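Home | Local | Homes & Interiors | Events | Jobs | Contact

This site uses cookies to improve your visit. Accept all | Manage settings

Shoe benches come back to the hallway as Girkance reopens its Proltham showroom

10/11/24

Furniture seller Girkance has reopened its showroom in Proltham after a refit, and has put small hallway furniture near the front door. Low shoe benches take up much of the new display, next to coat rails and narrow mirrors.

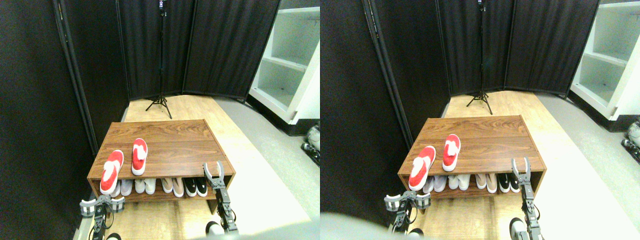
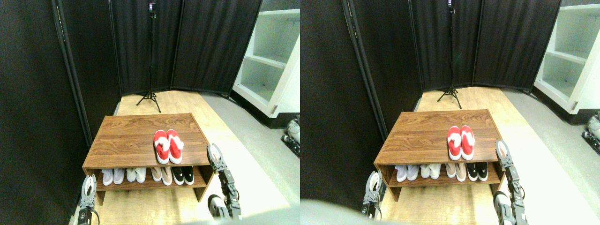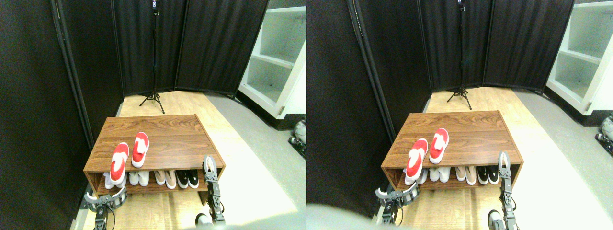 Red slippers on top, four pairs of shoes on the shelf underneath.

The company says it has been asked for more pieces that fit into short hallways, where a full cupboard would block the door. Many of the terraced houses on the Skestside side of town have an entrance passage that is barely wider than the front door, and the stairs often start a step or two inside.

The bench called Kruger is 805 mm wide and 300 mm deep. It has a flat top and one open shelf, and comes in a brown wood-grain finish. Girkance says the shelf will take up to four pairs of adult shoes side by side, although walking boots and wide trainers will use the space faster. The top is meant for slippers, bags or anything else that is picked up on the way in or out. It can be used as a seat while putting shoes on, but the company does not advise standing on it to reach a coat hook.

Staff at the showroom suggest keeping only the shoes that are worn every week on the shelf and storing the rest elsewhere. Shoes should go in with the toes facing out, which makes it easier to tell similar pairs apart. Slippers are better on the top – they are changed into most often, and on the shelf they tend to get pushed behind something else.

The open front also lets air reach the shoes. The showroom still recommends leaving rain-soaked pairs on a mat until they have dried, as water left standing on the shelf can mark the finish over time. For ordinary dirt, a damp cloth is enough. Grit should be brushed off first so that it does not scratch the surface.

The bench is delivered flat and goes together with the key supplied. Felt pads for the base are in the same bag as the screws. Customers with uneven floors are advised to check that the bench sits level before loading it, and to put an extra pad under one side if it rocks.

Other items in the hallway range include a taller rack with three shelves, a wall rail with 11 hooks and a boot tray. The tray was out of stock when the showroom reopened and is expected back in February. Orders can be placed at the desk in the meantime, with no deposit needed on smaller items.

Girkance is also keeping its collection point at the rear of the building, which stayed open during the work. The entrance is now from the side road, and the old loading door is closed to customers. Parking is free for the first hour – drivers need to enter their registration at the desk.

The upstairs floor, which holds beds and wardrobes, has not changed and was not part of the refit. Delivery within Proltham and Skestside is charged at a flat rate, and collected orders are held for 3 days.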